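ダルトソープ館 公開日見学記 寝室と衣類の部屋を中心に

片付けの教室を開いているピムスカが、ダルトソープ館の公開日を設けるというので見学に行ってきた。館の名前は立派だが、もとは普通の二階建ての住宅で、いまは教室と事務所を兼ねている。公開日は年に数回あるそうで、私が行ったのは2020年10月25日の回である。秋の衣替えに合わせた内容で、案内のはがきには「寝室、引き出し、洗濯、しまう箱」と書いてあった。

会報の前の号で衣替えの記事を載せたとき、読者から「上着のたたみ方をもっと詳しく」という声をもらった。特にフードの付いた服がうまく重ならないという相談が多かったので、今回はそこを聞いてくるつもりで出かけた。

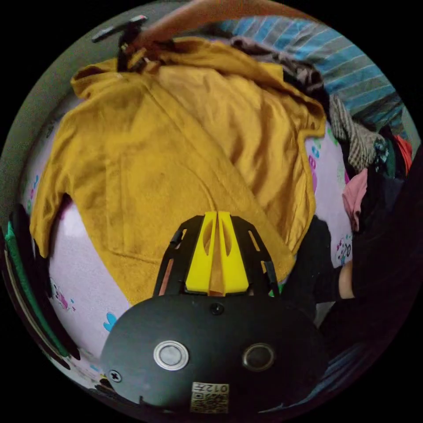 杉山カズエ
会報「くらしの棚」編集担当

駅からはバスで21分、停留所からは坂を少し上る。坂の途中に案内の立て札が出ていて迷うことはなかったが、門の前の道が狭く、車で来た人は止める場所に困っていた。駐車場は館の裏にあり、表からは見えない。車で行く人は先に裏へ回ったほうがいい。

受付は玄関を入ってすぐの台で、名前と連絡先を書く。見学は少人数の組に分かれて回る方式で、私の組は私を入れて4人だった。時期が時期なので、マスクの着用と手の消毒、部屋の窓を開けておくことが決まりになっていた。風が通って二階は少し肌寒かった。羽織るものがあるとよい。

同じ組に、元会員のラジクマリ・ラージプートさんがいた。会報は今も読んでくれているという。引っ越してから収納が減り、子どもの服の置き場に悩んでいるそうで、見学の間じゅうよくメモを取っていた。この記事の細かいところは、後で彼女のメモと突き合わせて直してある。

最初は二階の寝室

案内はタムシン・レウィさん。ピムスカの講師で、寝室の回を受け持っている。

部屋に入るとまずベッドに目がいく。子ども向けの小さな絵柄が散った淡い色の布の上に、からし色のフード付きの服が広げてあり、わきに青と白の縞の毛布と、いろいろな服の山がある。白黒のチェックのシャツ、赤い布、ピンクのもの、黒っぽい茶のもの。どれも見本用に新しくそろえたものには見えず、うちの寝室の椅子の上と大して変わらない。展示用に整った部屋を想像していたので、少し気が楽になった。

レウィさんの説明は、ベッドを作業台にするところから始まった。床でたたむと膝と腰にくる。食卓は高さがちょうどよいが、食べこぼしを拭いたり、物をどけたりする手間がある。ベッドは広く、服を置いても滑らない。ただし低いので、立ったまま長く続けると背中が張る。レウィさんは、縁に腰かけるか、上に座ってしまうほうがよいと言っていた。

もう一つ、ベッドを使うと寝るまでに終わらせなければならなくなる、という話が出た。これには組の全員がうなずいた。ラージプートさんだけは「うちは山ごと椅子に移して寝ます」と言い、レウィさんは、それなら椅子を先に別の部屋へ出しておくようにと答えた。

掛け布団や毛布は、はがしてしまわずに片側へ寄せておくだけでよいそうだ。シーツをぴんと張り直す必要もない。下に大きなしわがあると服のしわと見分けにくくなるので、手で一度ならしておく程度で足りる。

山の分け方

次は服の山をどう分けるか。私は人ごとに分けるものだと思っていたが、ピムスカの教室ではまず厚みで分ける。

厚いもの、普通のもの、薄いもの。これだけで、家族の誰のものかは後回しにする。厚いものを先にたたみ、薄いものを最後にする。疲れてから厚い服を扱うと雑になりやすいからだという。それに、厚いものから片付けると山が早く低くなる。

チェックのシャツのような前開きの服は、ボタンを全部とめるかどうかで意見が分かれるところだ。レウィさんは、いちばん上と真ん中あたりととめておけば十分という立場だった。アイロンをかけてつるすシャツならそもそもたたまない。たたむのは普段着だから、次に着るときにすぐ外せるほうがよい。

裏返ったまま乾いた服は、山に入れる前に表に返す。たたむ段になって返していると、そこで手が止まる。小さな布類、たとえばハンカチや子どもの手袋は、山に混ぜずに最初からかごへ入れる。山の底に沈んで、最後に出てくるとうんざりするものだから、と言われて、これも思い当たった。

分けた山の置き方にも決まりがあった。利き手の反対側に未処理の山、利き手側にたたみ終えたもの、手前を空ける。私は右利きなので、左に山、右に完成品である。家でもこのとおりに置いてみたら、腕を交差させることがなくなった。ラージプートさんは左利きで、彼女のメモには左右を逆にした図が描いてあった。

フード付きの上着

さて、目当てのフードである。

困る理由ははっきりしている。身頃は平らになるのに、フードだけが立体に縫ってあって厚みが出る。そのまま重ねると片側だけが高くなり、上に置いた服が傾く。引き出しに立ててしまうと、今度はフードが隣の服に引っかかる。

レウィさんのやり方を順に書いておく。

まず前を下にするか上にするかを決める。ポケットが前に付いている上着は、前を上にして広げる。裏側にあるとポケットの口がめくれたままでも気が付かない。中身を確かめるのもこのときで、ポケットの上から手のひらで押さえ、硬いものがないか見る。

次に裾を持って軽く引き、身頃の大きな斜めのしわを取る。細かいしわは気にしない。厚手の服は細かいしわが戻るので、そこに時間をかけても変わらない。

袖は身頃の幅に収まるように内側へ折る。ここで袖口を裾に向けてまっすぐ下ろす人と、胸の前で横に重ねる人がいる。厚手の服では下ろすほうがよい。横に重ねると真ん中に厚みが集まり、そこへフードが来るとさらに高くなる。

フードは最後に、と思っていたら違った。袖を折った後、身頃を折る前に、フードを首の縫い目のところで手前に倒す。倒してから、両わきの余りを内側に入れて、身頃より少し狭い四角にする。頭の丸みの部分に空気が残るので、手のひらで首側から外へ押して抜く。それから裾を持ち上げてフードの上にかぶせる。つまりフードは外に出ず、服の内側に入る。

もう一つの方法として、身頃を先に小さくしてからフードの中へ入れてしまうたたみ方もある。旅行かばんに詰めるときや、子どもに自分でやらせるときに向いている。形は丸くなるので引き出しには並べにくい。レウィさんは、家の中ではかぶせる方法、外へ持っていくときは入れる方法と使い分けているそうだ。

質問も出た。ひもの付いたフードはどうするか。ひもは結ばず、フードを倒す前に内側へ入れる。結ぶと跡が付くし、次に着るときに面倒だ。ファーの付いたものは、たたまずにつるす。ファーが外せるなら外して別にしまう。

見学者が試す時間もあった。袖を内側に入れるところまではすぐにできたが、フードの空気を抜く加減が難しい。強く押すとほかの部分が動いてしまう。レウィさんには「押すのではなく、寄せてから置く」と言われた。言葉では伝わりにくいが、押す前に余りをまとめておけば力はいらない、ということらしい。

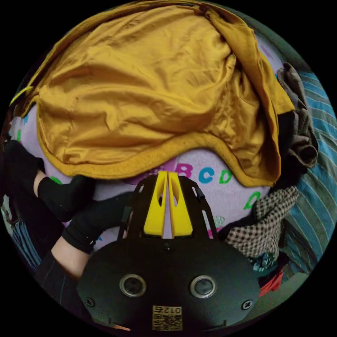 ベッドに掛けたからし色の服。アルファベットの柄は下の毛布。

柄物の上でたたむと見えにくくないか、という質問がラージプートさんから出た。レウィさんの答えは、無地の服ならかえって見やすい、というものだった。服の端がどこまで来ているかを、下の模様を目印にして測れるからだ。子どもに教えるときは「袖をこの字のところまで」と言えば通じる。なるほどと思ったが、柄の服を柄の布の上でたたむ場合は当てはまらないだろう。その場合は何か無地のものを一枚敷くとよいそうだ。

裾の線はきれいに横一直線にならなくてもよい、という話もここで聞いた。裾は縫い代の分だけ厚く、波を打ちやすい。まっすぐに直そうとすると、今度は肩のほうがずれる。肩と袖の付け根を合わせておけば、裾の波は折ったときに内側へ隠れる。

座り方については、服の裾の側に座るのがよいとのことだった。首の側に座ると、フードを手前に倒す動作が自分から離れていくことになってやりにくい。ベッドの上に座るなら靴下のままでよいが、足を服の上に出さないこと。当たり前のようでも、疲れてくるとやってしまうと笑いながら言われた。

引き出しの部屋

寝室の隣が引き出しの部屋で、担当はニーシャ・カウシクさん。部屋というより納戸を広げたような場所で、全員が入るといっぱいになる。組を小さくしているのはこの部屋のためでもあるようだ。

同じ中身を、寝かせて重ねた引き出しと、立てて並べた引き出しとで見比べられるようになっている。立てたほうが一目で見えるのはよく言われるとおりだが、カウシクさんは何でも立てることは勧めなかった。薄い肌着は立てると倒れ、倒れた隙間にほかのものが入り込む。厚い上着は立てても倒れないが、深さのある引き出しでないと頭がつかえる。浅い引き出ししかない家なら、上着は寝かせて一段だけ、上に重ねない。

フード付きの服を立てるときは、たたんだ輪の側を上にする。フードを内側に入れてたたんであれば上に出てくるものはなく、隣の服を取るときに引っかからない。さきほどの寝室での手順が、ここでつながった。

仕切りには、ピムスカがウォティクという名前で出している紙の箱が使われていた。底が浅く、側面に折り目が入っていて高さを変えられる。売り物なので宣伝も兼ねているのだろうが、カウシクさんは菓子の空き箱でもかまわないと言っていた。大事なのは箱の幅を服に合わせるのではなく、服を箱の幅に合わせてたたむことだという。そのためには家中の箱の幅がだいたいそろっている必要がある。うちの引き出しは菓子箱と靴箱が混ざっているので、耳が痛い。

引き出しは九分どおり詰めるのがよいと思っていたが、ここの引き出しはどれももっと余裕があった。手の厚みが入る隙間を残す、というのが教室の基準で、片側にまとめて空けておく。洗濯から戻ってきた服はその隙間へ入れ、反対側から着ていく。食品の棚と同じ考え方である。

子どもの服の引き出しには、前に絵の札が付いていた。字の読めない子でも戻せるように、とのこと。ラージプートさんはここがいちばん参考になったと言って、札の付け方を細かく聞いていた。札は貼らずにひもで下げる。中身が変わったときに付け替えられるし、跡も残らない。

洗濯室

一階に下りて、台所の奥が洗濯室になっている。担当のアルダナ・ゴドイさんは、以前は近くの洗濯店ティヤギに勤めていたそうで、話が具体的だった。

厚手の上着を洗う前に前を閉めておくこと。ファスナーでもスナップでも同じで、開いたままだと身頃がねじれ、乾いた後まで前の線が曲がったままになる。フードは裏返さない。乾くのがいちばん遅いのもフードなので、干すときに工夫がいる。

館では3通りの干し方を並べて見せていた。普通のハンガーに掛けてフードを後ろに垂らしたもの、フードの部分を別の小さなハンガーで持ち上げたもの、裾を上にして逆さにつるしたもの。ゴドイさんのおすすめは逆さで、フードが背中から離れて下へ垂れるため風が通る。ただし裾に洗濯ばさみの跡が付きやすいので、縫い代の厚いところを挟むようにする。

乾いたかどうかは、フードの付け根と、ポケットの底と、袖口の折り返しを触って確かめる。表がさらさらしていても、ここが残っていることが多い。生乾きのままたたんでしまうと、フードを内側に入れるたたみ方はにおいの原因になる。二階でのやり方を家で試す人は、ここを気を付けてほしいと念を押された。

洗剤の量や温度については、服の表示を見てくださいとだけで、特別な話はなかった。質問した人は少し物足りなそうにしていたが、私はこれでよいと思う。

壁には洗濯の曜日を書き込む表が貼ってあった。家族が多い家では、洗う日より、たたむ日を決めておくほうが続くのだそうだ。うちでは洗濯物はその日のうちに取り込むのに、たたむのは翌日かその次になる。表を一枚もらってきた。

もう一度、寝室で

洗濯室の後、希望者は寝室に戻って続きを見ることができた。残ったのは私とラージプートさんの二人である。

今度は前立ての話になった。からし色の上着には前に小さな丸いボタンがいくつも並んでいる。洗うときは閉め、たたむときは、上のほうだけ外しておく。全部閉めたままフードを倒すと、首まわりの布が突っ張って、フードが立ったまま戻ろうとするからだ。襟のところを開けておけば、布に逃げ場ができる。

崩れて山のようになった上着を、どこから持てば早く広げられるかも教わった。袖を探して引っ張り出すのが普通だが、厚い服では袖が身頃に巻き込まれていて、かえってもつれる。先にフードの口を見つけて立てる。フードが立てば首の位置がわかり、首がわかれば肩がわかる。それから反対側の端を持って開く。襟の内側のタグが見えていれば、そちらが背中側である。服を持ち上げて振る人も多いが、低いベッドの上では、置いたまま開いたほうが疲れない。

やってみると、確かに早い。私はいつも袖から探していたので、最初の何度かは手が勝手に袖へ行った。

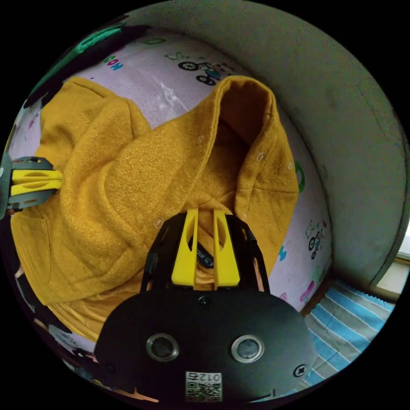
質疑の時間と売り場

最後は一階の居間に集まり、ほかの組と合同で質疑があった。窓を開けたまま、椅子の間を空けて座る。出た質問と答えのうち、会報の読者にも関係のありそうなものを書いておく。

まず、着る回数の少ない上着をいつまで取っておくか。レウィさんは、捨てる捨てないの話は教室ではしないと前置きしたうえで、衣替えのたびに一度広げてみることを勧めていた。広げてたたみ直すのが面倒だと感じる服は、着るのも面倒になっていることが多い。判断は各自でということだった。

毛玉は、たたむ前に取るか。ゴドイさんによれば、しまう前でも着る前でもよいが、引っ張ってちぎるのはやめたほうがよい。脇と袖の内側に集中するので、全体をやろうとせずにそこだけ手入れすれば見た目はかなり違う。

夫や子どもがたたみ方をそろえてくれない、という質問には、会場から笑いが起きた。カウシクさんの答えは、幅だけそろえてもらうこと。箱を一つ横に置き、この箱に入る幅にしてほしいと頼む。中の折り方が違っていても、引き出しに入れば大差はない。

防虫剤の置き場所。服の上に置く。下に入れない。種類の違うものを一緒に使わない。

ベッドでたたむと寝具に糸くずが付くという相談もあった。大きめの布を一枚決めておき、その上で作業して、終わったら布ごと外へ持っていって払う。毛布でもシーツでもよい。使い古したものが気楽だという。

質疑の後は売り場が開いた。玄関わきの小さな机で、ウォティクの箱と、教室で使う手順の冊子が並んでいる。箱は幅の違うものが何種類かあり、私は引き出しを測ってこなかったので買わずに帰った。行く人は引き出しの内側の幅と深さを控えていくとよい。冊子は買った。フード付きの服の頁は見開きで、寝室で聞いた手順とほぼ同じことが図で載っている。旅行用の入れ込む方法のほうは載っていなかった。

お茶は例年なら出るそうだが、今回はなかった。代わりに包みのビスケットを帰りにもらった。

気になった点

よいことばかり書いても役に立たないので、気になったことも書いておく。

見学の順路が二階、一階、また二階となるため、階段の上り下りが多い。手すりはあるが段が急で、足の悪い人にはつらいと思う。受付で言えば一階だけの見学もできるそうだが、はがきにはその案内がなかった。

引き出しの部屋は照明が暗い。奥の段の中身は、かがまないと見えなかった。

時間は全部で約9分遅れて終わった。質疑が延びたためで、私は構わなかったが、バスを一本逃した人がいた。帰りのバスは本数が少ないので、質疑の途中で抜けるなら扉に近い席に座っておくことをすすめる。

また、寝室の説明は人気があるらしく、前の組が終わるまで廊下で待った。廊下には教室の受講者が書いた感想が貼ってあり、読んでいればすぐに順番が来る。

家に帰って

翌日、さっそく自分の上着で試した。うちのフード付きの服はどれも前がファスナーで、館で見たものとは少し勝手が違う。ファスナーを上まで閉めるとフードが倒れにくいのは同じだった。胸のあたりまで下げておくと楽に倒れる。ファスナーの引き手は、フードを倒す前に横へ寝かせておかないと、重ねたときに上の服に当たる。

たたんだ高さは前より低くなった。引き出しにも立てて入った。ただ、浅い段では頭がつかえたので、結局カウシクさんの言ったとおり、寝かせて一段だけにしている。

ラージプートさんからは後で連絡があり、絵の札を子どもと一緒に作ったとのこと。靴下の札だけすぐになくなったので、作り直しているそうだ。

次の公開日は11月で、内容は寝具と客用の布団になると聞いた。申し込みははがきか電話で、先着順。詳しい日取りは決まり次第、館の門の掲示板に出る。会報でも、間に合えば行事欄に載せる予定でいる。

読者からの質問のうち、コートの肩の型崩れについては今回聞きそびれた。レウィさんに手紙で尋ねてあるので、返事が来たら次の号に書く。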